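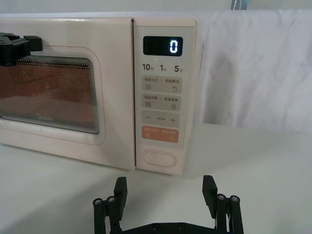

Cream microwave, white table

OK so a bunch of you asked about the chaplaincy course after I mentioned it on Sunday night's post and then vanished, so let me do a thread and get it all in one place

It's called Jonisel. It's a lay chaplain training run out of Curker Chapel in Turport, 12 weeks, one evening a week plus visits. You learn to sit with people in hospitals and care homes and pray with them if they want prayer (and keep your mouth shut if they don't, which was my big growth area, ask my sister)

I did it last year. I was the person who cried in the parking lot after the first visit and called my mom and told her I was quitting. I did not quit! But I want you to know that going in

The man who teaches it is Fikri Harahap. He spent years doing overnight hospital visits before he started training other people and he has this way of waiting after you say something so that you end up saying the real thing. It's a little terrifying. I took so many notes in that class and half of them are just "slow down"

First few weeks are all listening. You pair up and one person talks for six minutes and the other one can't give advice, can't say "oh that happened to me too," can't quote a verse. SIX MINUTES. Try it at dinner tonight, I dare you

Then you get into Scripture, mostly the Psalms, and a lot of it is the sad ones. I grew up in a church where we kind of skipped the sad ones? We went right to the green pastures. Psalm 88 doesn't cheer up at the end and Fikri made us read it out loud and then go get our coats

Visits start in week five. I got assigned to the Kan wing at the care home, second floor. My first lady there wanted to talk about tomatoes for an hour. No prayer, no big questions, tomatoes. I went home thinking I'd done it wrong and when I told the group they all said no, go back, so I went back

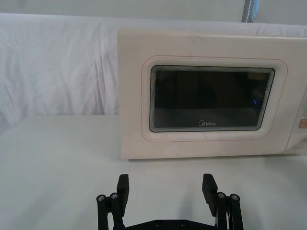
Do you have to be ordained or on staff at a church to apply?
Ordination isn't part of it. You need a letter from a pastor or someone who knows you well at your church, and you need to be free for the evening sessions and your visits.

OK money, because I know that's what some of you are really asking in my messages lol

The full cost is 888 dollars. That covers the classes, the workbook, the background check and the retreat day. I about fell off my chair when I saw it. I clean houses, that's a real number for me

BUT there's a fund. People at Curker give to it and so do a few other churches in Turport, and it paid 657 of mine. I paid the rest in pieces, a little each month, and I never once felt weird about it. The form asks what you can manage and you write down what you can manage

The form also asks "why do you want to do this work" and gives you a giant empty box. I wrote two sentences. Please don't panic about the box

Applications for the next group close 31/03/2020. Get your letter early!! My pastor said he'd have mine done by the weekend and then I had to chase him down in the church hallway with a pen, love him dearly

Couple of things I'd tell a friend. Get comfortable shoes, those hallways are long. Don't wear perfume. Eat something before class, it runs late and you will be no good to anyone by nine. Keep a notebook for yourself but don't write down anybody's name in it, Fikri is very firm on that one and he's right

Someone asked if it's only for women or only for retired people and no, my group was all over the place. We had a school bus driver, a guy fresh out of college, a grandmother who brought her knitting to every session. The knitting lady was the best listener of all of us by a mile

And somebody else asked if it changed how I pray. Yeah. I use a lot fewer words now. I used to sort of narrate everything to God like He'd missed the episode. Some nights now I just say the name of whoever I saw that day and sit there for a bit 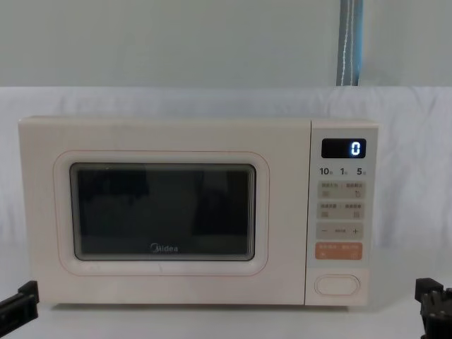

The microwave again, from the front

I still go up to the Kan wing every other week by the way. Tomato lady has started asking me to read to her. We're in Ruth, she has opinions on Boaz

If you want the form, message me and I'll send it over. If you go to Curker already you can pick up a paper one from the table by the side door. And if you can't take the course but you'd like to put something in the fund, they take any amount, just write Jonisel on the envelope

Going to bed, will answer the rest tomorrow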